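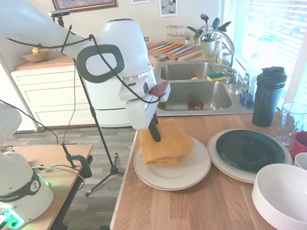

Sigita Lapiņa wanted to know whether she could bring the whole family to the next kitchen day and whether her kids would be allowed to pick the task. Yes to both, and please do! Her question came in while this card was being written, so the answer is now part of it.

Umlow Kitchen Day: README

What this is

Umlow is the set of recordings we made during our October open day at Luik, where visitors could come into the kitchen, stand by the table and watch the arms work with ordinary household stuff. Cloths, plates, bowls, mugs. We had planned a quiet afternoon and got over 100 people, a good share of whom stayed far longer than they needed to (we loved it).

The release has 147 episodes. Each one is a single attempt at a single task, started by an operator and stopped by the same operator. Visitors could call out a task from the printed list, and plenty of them argued about the order.

The demonstration

The cloth tasks were the crowd favorite by a mile. A folded cloth on a plate looks like nothing, and then the fingers come down on it and the whole room goes quiet. Cloth bends, slides and bunches up in ways a bowl never will, so every attempt is a bit different – that's what makes it such good material to record and such fun to watch.

Stacking plates came second. Bowls were requested mostly by the younger visitors.

What is in the folder

episodes/ one subfolder per attempt, numbered from 001
tasks.txt the list visitors chose from, in the wording we used on the day
notes.txt operator remarks, typed up between runs and full of typos
splits/ train and test, divided by task

Sound was removed from everything. If you were there and remember a great comment, it is not in here, sorry.

How it was recorded

All runs were teleoperated by two people from Fillent taking turns. The views come from fixed cameras, and nothing was moved between the first and last episode except the objects for the next task. Blinds stayed down, but daylight still changes quite a lot from morning to late afternoon, so expect that in the brightness.

Failed attempts are kept. There are many, some of them lovely, and they are marked "fail" in notes.txt. Episode 088 has no remark because the operator was answering a question about dishwashers.

Known problems

Task names are not fully consistent: "cloth to plate" and "towel to plate" mean the same thing. A few episodes start late, with the gripper already low over the counter. Timestamps are local time.

Using it

Loading scripts are in the Plultano tools, version 2 or newer. Older versions read the splits wrong. Use the data for research and teaching, and tell us what you made – we read every message and we do get excited.

Next kitchen day sign-up opens at 9 in the morning on the Luik page. Kids are welcome with an adult.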